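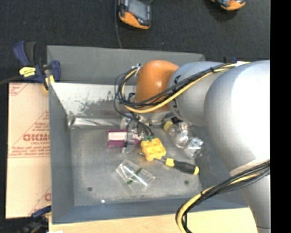
Sorting a metal bin of odds and ends
Posted in Home & Garage, March 6, 2024

Noémie Joly
Hello all, hoping for some friendly advice. I keep a grey metal bin for whatever has no home, and it has caught up with me. There's a screwdriver with a yellow and black handle, a toy building block, a little purple and white box, a clear bottle with a yellow cap and a see-through plastic container. The bottom is pretty scuffed too. Where would you start, and is it worth doing anything about the metal?

Yannick Texier
Oh, I know this bin well, we had its twin in the garage for years! I'd pull the screwdriver first and hang it up with the others, then give the block back to whichever kid (or grown-up) it belongs to. Keep the clear container if you can find a lid, they're wonderful for screws. Check the bottle before you rinse it, in case someone has stored something nasty in there.

Anil Marar
just tip it out and wipe it

Jérémie Deschamps
Leave the scuffs, I'd say. I sanded mine one April and it was marked again within 9 days. A damp cloth for the dusty smudge up the side, dry it well along the seam, and maybe an old tea towel on the bottom if the rattling bothers you.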